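Chapter 4
Taps and Threading by Hand

Draft for second-year group, Setton workshop course. Hamisi Nyamweya

Before you start: read chapter 3 on marking out. If your hole is in the wrong place a nice thread won't save it.

A tap is a screw with bits cut out of it. Hard, brittle, sharp. It cuts a thread inside a hole that somebody else (you, last chapter) drilled. Sounds simple. Most broken taps in our scrap tin were broken by people who thought so too.

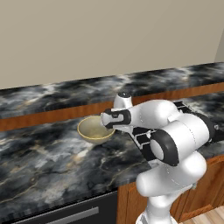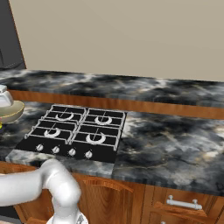
Fig. 4.1 Dark marble-patterned worktops against a plain beige wall, both views.

4.1 What you will need

Tap wrench, the straight bar kind for anything M6 and up, the little T-handle for smaller. A set of taps. Cutting oil. A small square. A rag you don't care about. A vice that holds the work properly, soft jaws if the faces are finished.

The course kit is a Vestow set, three taps to a size: taper, second and plug. Check all three are in the slot before you sign the box out. If the plug tap is missing write it on the card. There is a December stock check and I would like it to be short this time.

4.2 The three taps

Taper. Long lead at the front, the first several threads ground away to almost nothing. Starts easily, sits straight. Use this first, always.

Second. Shorter lead. Goes in after the taper and takes the thread closer to full depth.

Plug, also called bottoming. Hardly any lead at all. Only for blind holes where the thread has to run nearly to the bottom. Never start with it. It won't start, it will wander, and then it will snap.

Through holes: in thin plate the taper alone will often do the job, run right through. Blind holes want all three, in order.

4.3 Hole size

The rule for ordinary metric coarse threads – take the outside diameter, subtract the pitch. M6 has a pitch of 1 mm, so drill 5 mm. M8 is 1.25, so 6.75, and the chart will say 6.8 because thats the drill you can buy. M10 is 1.5, drill 8.5.

Too small and the tap binds. Too big and the thread is shallow and strips when you tighten the bolt. People worry about the second one far too much. A thread at 67 per cent depth is plenty for most brackets and covers, and it is a great deal kinder to the tap than going for the full hundred.

In stainless go up a drill size if the drawing lets you. See table 4.2 at the end of the chapter.

4.4 Starting square

Countersink the hole lightly first. Oil on the tap. Taper tap in the hole, hand over the middle of the wrench, press down and turn clockwise. Two turns. Stop.

Take the wrench off and put the square against the tap. Check, then move round a quarter and check again. Both ways, not just the one. If it leans, back it right out and start again with pressure the other way. Do not try to bend it upright once it has bitten. That is how you get a broken tap and a bad morning.

Once it is straight, no more downward push. The thread pulls the tap in by itself.

4.5 Cutting

Half a turn forward, quarter turn back. You will feel the chip break, a little click. Steel needs this every time. Cast iron makes crumbs instead of curls so you can be lazier, and it is cut dry. Brass, hardly any backing off at all. Aluminium – paraffin or a light oil, and clear the flutes often becuase it packs.

In a blind hole take the tap out completely every few turns and tip the chips out. Measure the hole depth first and put a bit of tape on the tap as a marker. When you reach the tape, stop turning.

If it goes springy in your hands, stop. Springy means the tap is twisting and not cutting. Back off, clean, oil, try again.

4.6 Worked job: the Steiner bracket

Mild steel flat, 400 mm long, four M8 holes at 44 mm centres starting from the left-hand end. Drawing 404 in the Mumo folder. Through holes, so taper then second. Drill 6.8, countersink both sides, tap from the marked face.

Do one hole completely and try a bolt in it before touching the others.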